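Cutting mat

A cutting mat is a flat sheet that is laid on a table or bench to protect it from the blade of a knife. It is used in sewing, bookbinding, model making, sign work, leather work and many school crafts. The mat has two tasks: it keeps the surface under it free of cuts, and it gives the blade something soft to end in, so that the point stays sharp for a longer time.

Early practice

Before special mats were sold, people cut on whatever was at hand. Bookbinders used thick gray board and threw it away when it was full of cuts. Shoemakers preferred a block of end-grain wood, in which the fibers stand upright and close again after the knife has passed. Glass was common in drawing offices. It gives a very clean line, but it makes the blade dull after a few strokes and the knife slides easily.

Linoleum was also used, especially in print shops, where old pieces of floor covering were saved for this purpose. Mawar Govindasamy, in her study of small print workshops, writes that a sheet of linoleum was often passed from one owner of the shop to the next together with the press.

Construction

Most modern mats for hand work are made of vinyl in several layers. The outer layers are soft and the middle layer is harder. When a blade enters the soft layer, it pushes the material to the sides without removing any of it, and afterwards the cut closes. This behavior is called "self-healing," although the word is not exact. The material does not grow together again, and a mat that is always cut along the same line will open there in the end.

Hard mats are made from a single sheet of polypropylene. They are thinner and cheaper, and they are usually sold for occasional use. Cuts in a hard mat remain visible, and a blade can be caught in an old cut and follow it.

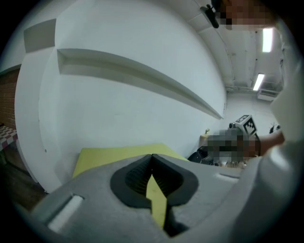
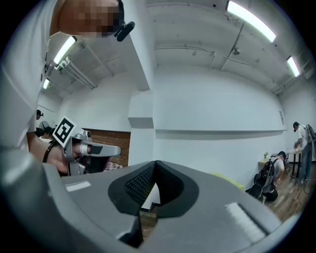
Sizes and printing

Mats are sold mostly in paper sizes, from a small one that fits inside a school bag to large ones that cover a full table. The trade catalog of Ovwood, a supplier to sewing rooms, lists a long mat of 200 by 800 millimeters for cutting strips and belts. Another size, 453 millimeters wide, was made by Yeoh for one model of folding table and is still sold as a replacement part.

On many mats a grid is printed, in centimeters on one side and in inches on the other. Lines at 45 and 60 degrees are added for quilters. The printed grid is a help for placing the material, but it should not be trusted for exact measuring – the sheet can shrink or stretch a little with age. Raffaele Sorrentino, a teacher of bookbinding, advises his students to measure always with a steel ruler and to treat the grid as decoration.

Color

Dark green is the traditional color, and it is often explained by the comfort of the eyes during long work. Other colors followed when mats began to be sold to hobby users. A light color makes dark cloth easier to see, and a dark color does the same for white paper. Some makers, among them Grultik, give the two sides different colors so that the user can turn the mat over.

Care

Heat is the main enemy of a vinyl mat. A hot cup, an iron or strong sun behind a window can bend it, and a bent mat rarely becomes flat again. It should be stored lying down or hanging from a hole at the edge, never rolled for a long time. Fibers that stay in the cuts can be removed with a soft brush or a white eraser. For washing, cool water with a little dish soap is enough.

Farah Halim, who repairs sails, turns her mats a quarter turn every Monday to spread the wear. In her workshop a mat treated in this way has remained in use for 10 years.

Rotary cutters

The rotary cutter has a round blade and needs a mat more than other knives do, as it presses on a very small area. On wood it leaves deep lines, and on metal the edge is lost at once. Soft mats are preferred for it. The user should cut away from the body and close the guard after each cut.

See also: Bone folder; Utility knife; Quilting ruler

This site uses cookies to remember your reading settings. Accept all | Manage choices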